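How to Wash and Store a Dark Tablecloth So It Keeps Its Looks
Posted 1/6/22 by Violeta Troncoso

I've had the same black tablecloths for years now (one for company, one for everything else), and people do ask how I keep them from going gray and tired. There's no great secret to it, just a little patience and a cool wash. Put the kettle on and I'll take you through it.

Before you wash
Take the cloth outside and give it a good shake, then look it over in daylight. Crumbs hide wonderfully well on black! Dab any greasy spots with a drop of dish soap and leave it for 30 minutes. If your cloth has a shine or a coating, check the label first, as some of those should only ever be wiped with a damp sponge.

Washing
Turn the cloth inside out or fold it with the good side in. Use cold water, the gentlest cycle you have, and half the soap you think you need. My mother always added a splash of white vinegar to the rinse, and I still do - it keeps that chalky film away. 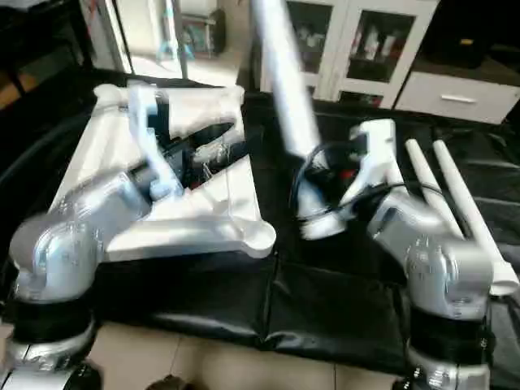 Drying and pressing
Hang it in the shade, over two lines if you can, so you don't get one hard crease down the middle. Strong sun will fade black faster than any washing machine. Iron on the back while the cloth is still a little damp, with a thin towel in between, and keep the iron low. Coated cloths don't get ironed at all.

Storing
I roll mine around a cardboard tube and slip the whole thing into an old pillowcase - much kinder than folding. Keep it somewhere dry, and give it an airing in June before the summer suppers start.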